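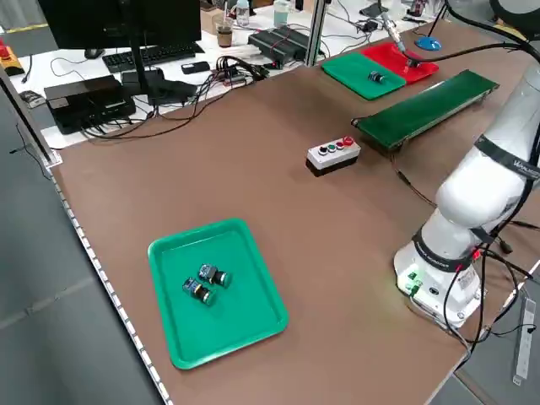 Short-term disability coverage at small firms was the subject of our term project for the Insurance and Benefits course. We wanted to know how many hourly workers sign up for a voluntary plan when the employer pays part of the premium, and why the rest stay out. Most of the workers in our sample have bench or assembly jobs, the kind where a person takes small parts such as pushbuttons out of a green plastic tray all day and an injured wrist means no paycheck. Office staff were left out because they are on a different plan at all of the firms we contacted.

Background
The three employers in the study are Guvville Controls, Lehner Assembly and Sendel Panel Works. All of them have plants in or near Molton. Each one offers the same type of plan: after a waiting period, the plan pays part of the weekly wage to a worker who can't work because of an illness or an injury off the job. Injuries on the job go through workers' compensation and were outside our topic. Guvville and Sendel match what the worker pays. Lehner pays a flat amount per month, and the worker pays whatever is left.

Method
The benefits offices gave us enrollment totals with no names attached. Together the three firms had 1,032 hourly workers who could have joined during the last open enrollment. We also handed out a one-page survey at shift change on a Wednesday and got 31 usable forms back. Six of those people agreed to a longer talk in the break room. Questions covered age group, years at the firm, whether the worker had read the plan booklet, and what they would live on during a month without pay.

Results
Enrollment was higher at the two firms with a match than at Lehner. We can't say the match is the cause. Lehner also has more workers in their first year, and new workers joined less often everywhere.

Of the 31 people who filled out the survey, 20 were not in the plan. The reason they gave most often was that they didn't know the employer paid anything. Cost came second. Several wrote that they thought workers' compensation would cover them for any injury, including one at home. A few had missed the enrollment window and were waiting for the next one in August.

Age mattered less than we expected. In the longer talks, younger workers brought up car payments and rent as reasons to want coverage, but they were also the ones who found the booklet hard to follow. The waiting period confused people of all ages. Two thought it meant they had to be employed that long before they could join.

Problems with the study
The survey sample is small and came from the day shift only. Night shift workers may have answered differently. Sendel changed its plan booklet between the enrollment period and our visit, so some of the answers there may refer to the new version.

Recommendations
The enrollment form should show the employer's share and the worker's share on the same line, in dollars per paycheck. The waiting period should be explained on the first page of the booklet with a sample claim. Lehner could hold a short session for new hires after their first month, when the paperwork from hiring is out of the way. We sent a copy of these points to all three benefits offices, and Guvville has asked for the survey form so it can be used on the night shift.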